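Caderno de laboratório - pesagem de filtros e fuligem
5 de agosto de 2025

Retomei a pesagem dos filtros do projeto Trenda. A balança ficou ligada desde ontem e passou a verificação com a massa de controlo à segunda tentativa. Na primeira a porta lateral não estava bem fechada. Registei as duas leituras na folha, a primeira riscada mas legível.

Ponto de partida: os brancos de junho subiram entre a primeira e a segunda pesagem, todos no mesmo sentido. A subida é pequena, mas em filtros pouco carregados come uma parte do sinal. O Onyekachi tinha deixado uma nota a lápis na margem da página anterior: "humidade?". Concordo que é o primeiro suspeito. O segundo é a eletricidade estática, que nas membranas de PTFE dá leituras que andam devagar numa direção e depois saltam.

Condicionamento

Filtros na câmara com a solução salina saturada, caixas entreabertas, tampa da câmara vedada com massa nova. A massa antiga estava seca num dos cantos e saía em lascas. Não sei há quanto tempo. Se a câmara trocava ar com a sala, o condicionamento de junho vale pouco e a subida dos brancos fica explicada sem mais nada.

Deixei o higrómetro pequeno lá dentro, encostado ao vidro para se ler de fora. O higrómetro da sala e o da câmara não concordam quando estão lado a lado na bancada. Apontei a diferença e vou usar só o da câmara, para não misturar.

Sequência de pesagem que segui:
Massa de controlo.
Branco de laboratório.
Filtro sobre o ionizador, 90 segundos de cada lado.
Filtro no prato, esperar pelo sinal de estabilidade e depois esperar outra vez o mesmo tempo.
Ler, retirar, fechar, ver o zero.
Branco de laboratório outra vez ao fim de cada caixa.

É lento. Com o tempo curto no ionizador as leituras ainda derivavam, por isso não vou cortar aí. A pinça metálica ligada à terra ajuda. A pinça de plástico azul foi para a gaveta e peço que fique lá.

Cor e massa

Continuo a ver gente a estimar a massa pela cor do filtro, e eu próprio faço isso quando abro a caixa. Não serve. O carbono elementar escurece muito com muito pouca massa, e um filtro cinzento-claro pode pesar mais do que um quase preto se levar poeira mineral ou sais. No fumo passa-se coisa parecida: o que se vê escuro a olho nu depende do carbono, do tamanho das partículas, da espessura da camada e da luz por trás. Um fumo claro com muito material orgânico condensado pode ter uma concentração em massa igual ou maior.
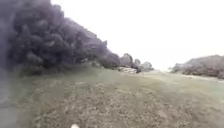

Fumo escuro por cima dos arbustos e das árvores.

Para a parte ótica fiz o seguinte teste. Peguei nos filtros de ensaio carregados com fuligem do queimador pequeno e medi a atenuação antes e depois de os pesar. Até uma certa carga a relação é quase uma reta. Daí para cima achata, como seria de esperar com o efeito de carga: as partículas de cima fazem sombra às de baixo e a atenuação deixa de acompanhar a massa. O filtro mais carregado deu 1038 microgramas na balança e, pela reta ajustada aos filtros leves, teria dado bastante menos.

Decidi ajustar só até aos 200 microgramas e tratar os outros à parte. Experimentei meter tudo numa curva única e o ajuste fica bonito no papel, mas os resíduos nos filtros leves pioram e são esses que nos interessam para o Trenda.

Uma dúvida que fica aberta: os filtros do queimador foram carregados com a chama em regime rico, e a fuligem que sai daí é quase toda carbono elementar. Material de combustão de vegetação traz muito carbono orgânico. A mesma reta não deve servir para os dois. Preciso de pelo menos uma série com outra fonte antes de escrever um fator no relatório.

Bomba e caudal

A bomba Kivetti perde caudal quando o filtro carrega, apesar de o mostrador dizer que compensa. Pus o medidor de bolha em série à entrada e a queda vê-se bem no filtro mais pesado. No leve não se distingue da repetição. Há também uma fuga pequena na união rápida do lado do suporte, encontrei-a com água e sabão. Troquei o o-ring e deixou de borbulhar. O o-ring velho tinha uma marca achatada a meio.

Os suportes Briggs são de outro fabrico e o aperto faz-se pelo tato. Se se aperta demais, o anel corta a membrana na borda e ficam fiapos no suporte que depois faltam na balança. Encontrei fiapos em dois. Marquei esses filtros como inválidos, mesmo que a perda seja mínima, porque não tenho maneira de a corrigir.

Brancos de campo

Os brancos de campo de Brarkach vieram mais pesados do que os de laboratório. Vi-os à lupa: grãos claros e angulosos, poucos, nada com aspeto de fuligem. Parece-me poeira do chão. O protocolo diz para abrir o suporte, esperar e fechar, mas não diz a que altura nem a que distância do piso, e cada pessoa faz à sua maneira. Uns abrem-no sobre a mala pousada no chão, outros seguram-no na mão. Junto a um caminho pavimentado a poeira acumula-se nas bermas e basta alguém passar para levantar os grãos maiores.
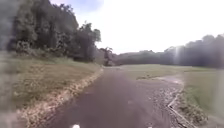
Jirayu Thongdee leu esta parte e contrapôs que o branco de campo devia ser aberto à altura da entrada de amostragem e em mais lado nenhum, porque só assim apanha o que o filtro verdadeiro apanha durante a troca. Se for aberto junto ao piso, subtraímos uma contaminação que as amostras nunca tiveram e os resultados saem baixos. Propôs ainda que se anote o tempo de abertura, coisa que a ficha atual não pede.

Aceito as duas coisas. Acrescentei à ficha uma linha para a altura e outra para o tempo. Para os brancos que já temos não há remédio: vou dar os resultados com e sem subtração e deixar a diferença à vista.

Contas

Refiz a folha de cálculo. A versão anterior arredondava a massa antes de dividir pelo volume, o que em filtros leves faz diferença na última casa. O volume agora vem da média do caudal inicial e final. Para uma amostra de 2000 litros a correção é pequena, mas existe, e prefiro tê-la na fórmula do que explicar depois por que falta. A folha antiga está na mesma pasta, com "não usar" no nome.

A incerteza é dominada pela repetição dos brancos. Enquanto essa não baixar, não vale a pena mexer no resto.

Por fazer
Repetir os brancos de laboratório com a câmara bem vedada e comparar com os de junho.
Verificar o ionizador com o medidor de campo, se o encontrarmos.
Carregar uma série com a lamparina em vez do queimador.
Pedir o-rings (os do lado da bomba também estão achatados).
Passar a ficha nova ao Onyekachi antes da próxima saída.

Balança fica ligada. Câmara fechada com a primeira caixa lá dentro, é favor não abrir.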